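Wutbridge 사출 공장 공개일 방문 기록

작성일 4월 18일

Flosico의 Wutbridge 공장이 협력사와 지역 업체를 대상으로 공개일을 열어 다녀왔다. 관람 순서는 원료 창고, 건조 구역, 성형 구역, 금형 보전실, 측정실, 포장 구역이었다. 생활용품 외장 부품이 주력이고, 의료나 자동차용 물량은 받지 않는다고 한다. 아래는 현장에서 적은 메모를 공정 순서대로 옮긴 것이다. 단가와 거래처는 질문을 받지 않았으므로 빠져 있다.

원료 창고

창고는 성형동 북쪽에 붙어 있고 두 건물은 이중문으로 연결된다. 원료는 지대 포장과 대형 백으로 들어오며, 입고일 기준 선입선출로 관리한다. 백마다 입고 전표가 붙고, 개봉한 백에는 개봉 시각을 따로 적는다. 개봉 시각을 적는 칸은 올해 1월에 전표 양식을 바꾸면서 추가되었다. 이전에는 교대 기록지에만 남겼는데, 백과 기록지를 대조하는 데 시간이 많이 걸렸다고 한다.

창고 온도는 조절하지 않는다. 대신 겨울철에는 사용 전날 원료를 성형동 쪽 대기 구역으로 옮겨 둔다. 차가운 펠릿이 따뜻한 공기와 만나 표면에 결로가 생기는 것을 피하기 위한 조치다. 대기 구역은 바닥에 노란 선으로 표시되어 있었고, 백 사이 간격도 선으로 정해 두었다.

분쇄재는 별도 칸에 있다. 색상별로 나누고, 같은 색이라도 등급이 다르면 섞지 않는다. 칸막이 높이가 허리 정도여서 백을 뜯을 때 펠릿이 옆 칸으로 튈 수 있어 보였다. 이에 대해 물었더니 개봉은 칸 안에서 하지 않고 투입구 옆에서만 한다는 답을 들었다.

건조 구역

제습 건조기는 Zapata 제품을 쓴다. 호퍼는 재질별로 전용이며, 다른 재질로 바꿀 때는 호퍼와 이송관을 모두 비우고 필터를 교체한다. 이송관은 투명 구간이 군데군데 있어 잔류물을 눈으로 확인할 수 있다.

건조 조건표는 호퍼 옆에 걸려 있었다. 조건표에는 온도와 최소 시간뿐 아니라 최대 시간도 적혀 있다. 과건조된 원료는 유동성이 달라지고 일부 등급은 변색된다. 성형기가 멈춰 호퍼 체류 시간이 길어지면 설정 온도를 자동으로 낮추고, 재가동 전에 하부에서 시료를 빼서 수분율을 잰다. 시료 채취구 위치는 호퍼마다 조금씩 달랐는데, 나중에 단 것은 몸을 숙이지 않아도 되는 높이로 올라가 있다.

노점 기록은 건조기에서 자동으로 남는다. 다만 센서 교정 이력은 종이로 관리하고 있어서 두 기록을 함께 보려면 사무실에 가야 한다. 공장 측도 개선 항목으로 올려 두었다고 했다.

성형 구역

성형기는 두 줄로 배치되어 있고 가운데가 통로다. 관람객은 통로의 표시선 안에서만 이동했다. 소음은 귀마개가 필요한 수준이었고, 설명은 수신기로 들었다. 수신기 음질은 성형기 사이에서 자주 끊겼다.

가장 오래 본 것은 품번 1014의 성형 조건이다. 두께가 일정하지 않은 외장 부품으로, 굵은 부분의 수축과 얇은 부분의 미성형을 함께 관리해야 한다. 수지 온도는 200도로 두고, 보압을 세 단계로 나누어 내린다. 보압 시간을 늘리면 굵은 부분의 수축 자국은 줄지만 게이트 주변에 잔류 응력이 남는다. 공장에서는 게이트가 굳는 시점을 제품 중량으로 판정한다. 보압 시간을 조금씩 늘려 가며 중량이 더 이상 변하지 않는 지점을 찾고, 거기에 작은 여유를 더해 설정값으로 삼는 방식이다.

냉각수는 금형 고정측과 가동측을 별도 회로로 돌린다. 양쪽 온도차를 일부러 주는 품목도 있다. 휨 방향을 보정할 때 쓰는데, 금형을 수정하지 않아도 되는 대신 계절에 따라 조건을 다시 잡아야 하는 경우가 생긴다. 냉각수 유량계에는 상한과 하한이 테이프로 표시되어 있었고, 작업자는 교대 시작 때 표시 범위만 확인한다. 수치를 적지 않는 점은 다소 아쉬웠다. 범위 안에서 서서히 떨어지는 변화는 이 방식으로 잡히지 않는다.

금형 교체는 한 차례 볼 수 있었다. 금형은 예열대에서 미리 온도를 올린 뒤 천장 크레인으로 옮긴다. 배관은 색 구분이 있는 일괄 커플러로 연결해 입출구가 바뀔 여지를 줄였다. 체결 뒤에는 저속으로 형개폐를 반복하며 이젝터 복귀를 확인하고, 그다음에 금형 보호 압력을 설정한다. 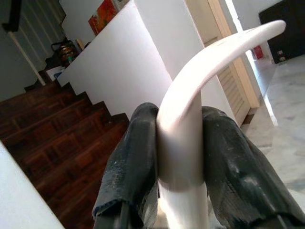

금형 분할면에서 생기는 이음선은 왜 완전히 없앨 수 없는가?

금형은 제품을 꺼내기 위해 둘 이상의 부분으로 나뉘어야 하고, 부분이 맞닿는 자리에는 미세한 틈과 단차가 남는다. 정밀하게 가공하고 형체력을 맞추면 선을 얇게 만들 수 있지만, 분할면 자체가 있는 한 흔적은 남는다. 설계 단계에서 모서리나 무늬의 경계에 분할선을 두면 눈에 덜 띈다.

이 문답은 공장에서 나누어 준 안내지에 실린 것이다. 안내지에는 버와 이음선의 차이도 설명되어 있다. 이음선은 형상의 일부로 보고 한도 견본으로 관리하며, 버는 수지가 틈으로 흘러나온 것이므로 불량으로 분류한다. 용어를 혼용하면 검사 기록이 섞이기 때문에 신입 교육에서 먼저 다루는 내용이라고 한다. 웰드라인은 또 다른 항목이다. 수지 흐름이 만나는 자리에 생기며 분할면 위치와는 관계가 없다.

금형 보전실

보전실은 성형동과 벽 하나를 두고 있으며 출입문에 점착 매트가 깔려 있다. 정기 분해 주기는 시간이 아니라 타수로 정한다. 다만 가스 배출 홈 청소는 예외여서 가동 2000시간마다 한다. 타수로 관리하면 사이클이 긴 금형의 청소 시기가 지나치게 늦어진다는 이유였다.

가스 배출 홈이 막히면 흐름 끝부분에 탄 자국이 생기거나 미성형이 난다. 이때 현장에서 사출 속도를 낮춰 증상을 가리는 일이 있다고 한다. 그래서 조건 변경 기록을 보전실에서도 볼 수 있게 했고, 특정 금형의 사출 속도가 연속해서 내려가면 분해 점검을 앞당긴다. 이번 방문에서 들은 운영 방식 가운데 바로 참고할 만한 부분이다.

광택면 연마는 외주 없이 내부에서 한다. 연마 방향을 도면에 화살표로 남기고, 담당이 바뀌어도 같은 방향으로 작업한다. 무광면은 부식 가공이어서 내부 보수가 어렵고 손상되면 외부로 보낸다. 광택면과 무광면의 경계가 있는 금형은 경계 쪽 연마를 금지하고, 그 부위에는 보호 테이프를 붙여 보관한다.

방청제는 보관 기간에 따라 두 종류를 쓴다. 장기 보관용은 제거가 번거롭고, 재가동 초기에 제품 표면으로 배어 나오는 일이 있다. 초기품 폐기 수량을 금형별로 정해 둔 것도 이 때문이다.

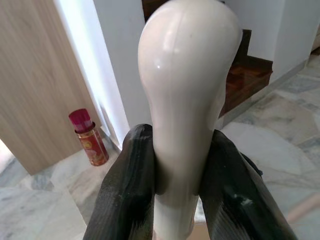 흰색 물체의 둥근 머리와 좁은 목. 머리 위쪽으로 가는 세로 이음선이 지나간다.

측정실

측정실은 항온 운전 중이었다. 성형 직후의 제품은 바로 재지 않고 지정 시간 동안 방치한 뒤 측정한다. 결정성 수지는 방치 시간이 더 길다. 급한 경우를 위해 성형 직후 치수와 방치 후 치수의 상관표를 만들어 두었지만, 출하 판정에는 쓰지 않는다.

치수는 접촉식 측정기와 비접촉 광학 장비를 함께 쓴다. 광택이 강한 밝은색 표면은 반사 때문에 광학 장비에서 점이 누락되기 쉽다. 분말을 뿌려 측정하는 방법도 있으나 두께가 더해지므로, 여기서는 조명 각도를 바꾸어 여러 번 측정한 뒤 합치는 방식을 택했다. 곡면 부품은 고정구의 영향이 크다. 고정구를 조이는 힘에 따라 얇은 부분이 움직이기 때문에, 토크를 지정한 나사로 잠근다.

외관 검사는 표준 조명 아래에서 거리와 시간을 정해 실시한다. 흑점은 크기와 부위별로 허용 한도가 다르다. 정면에 오는 면과 조립 후 가려지는 면을 나누고, 한도 견본은 직사광을 피해 서랍에 보관한다. 흰색 견본은 시간이 지나면 누렇게 변하므로 색차계로 확인해 정기적으로 교체한다. 견본 뒷면에는 교체 예정 월이 찍혀 있었다.

추적성 시연은 로트 1495로 진행되었다. 완제품 상자의 번호에서 출발해 성형기, 금형, 조건 기록, 건조기 노점, 원료 백 번호까지 거슬러 올라갔다. 화면 전환은 빠른 편이었다. 단, 분쇄재가 들어간 로트에서는 원료 백이 여러 개로 갈라지고, 분쇄재의 원래 로트는 날짜 단위까지만 나온다. 공장 측은 이 부분을 Brundar라는 내부 과제로 개선하고 있다. 분쇄기 투입 시점에 용기별 번호를 부여하는 것이 골자이고, 적용 시기는 정해지지 않았다.

포장 구역과 재생재

포장 구역에서는 상자 규격을 줄인 과정을 설명했다. 종전에는 품목마다 상자가 달랐고, 현재는 바닥 치수를 공통으로 하고 높이만 달리한다. 팔레트 적재가 단순해진 대신 일부 품목은 빈 공간이 늘어 완충재를 추가했다. 낙하 시험은 모서리, 능선, 면 순으로 한다. 광택 부품은 상자가 멀쩡해도 부품끼리 닿은 자리에 마찰 자국이 남을 수 있어, 시험 후에는 내용물의 표면까지 검사한다.

완충재는 종이 계열로 바꾸는 중이다. 종이는 비닐보다 분진이 많이 나온다. 정전기를 띤 제품에 분진이 붙으면 외관 불량으로 반송될 수 있으므로, 포장 직전에 이온 송풍을 넣었다. 송풍 노즐의 청소 주기는 아직 시험 중이라고 했다.

마지막 설명은 재생재 비율에 관한 것이었다. 이 공장은 자체 분쇄재만 쓰며 외부 재생재는 시험 성형 단계에 있다. 시험 단위는 200킬로그램이다. 그보다 적으면 건조기와 실린더 안의 이전 원료를 밀어내는 데 상당량이 쓰여 안정 구간의 시료를 충분히 얻기 어렵다. 흰색 계열은 색 편차가 문제여서 안료를 늘려 보정하는데, 안료가 늘면 충격 강도가 떨어지는 등급이 있어 양쪽 시험을 같이 돌린다.

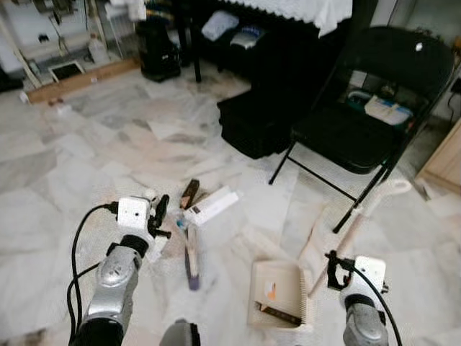

재생재는 색보다 냄새가 먼저 걸린다는 의견도 질의 시간에 나왔다. 밀폐 포장한 뒤 며칠 지나 상자를 열면 성형 직후에는 없던 냄새가 올라오고, 생활용품은 이것만으로 반품 사유가 된다는 것이다. 공장 측은 냄새 평가를 시험 항목에 넣었으나 평가자 간 편차가 커서 아직 합격 기준을 정하지 못했다고 답했다. 건조 시간을 늘려 휘발분을 빼는 방법은 앞서 적은 과건조 문제와 부딪힌다.

방문 후 확인할 항목

게이트 고화 판정에 중량법을 쓸 때의 저울 분해능. 현장에서 본 저울의 표시 자릿수를 적어 오지 못했다.

사출 속도 변경 이력을 보전 점검과 연결하는 기준. 몇 회 연속 하락을 조건으로 삼는지 문의 메일을 보내 두었다.

냉각수 유량을 수치로 남기는 방안. 우리 쪽도 같은 테이프 표시 방식이므로 교대 기록지에 칸을 하나 추가해 시험해 볼 예정이다.

한도 견본의 교체 주기. 흰색 외의 색상에도 색차 기준을 두는지는 듣지 못했다.

공장 입구의 방문자 주차 구역은 공사 중이어서 후문 쪽에 차를 대야 했다. 안전화는 현장에서 빌릴 수 있으나 큰 치수는 일찍 소진되므로 지참하는 편이 낫다.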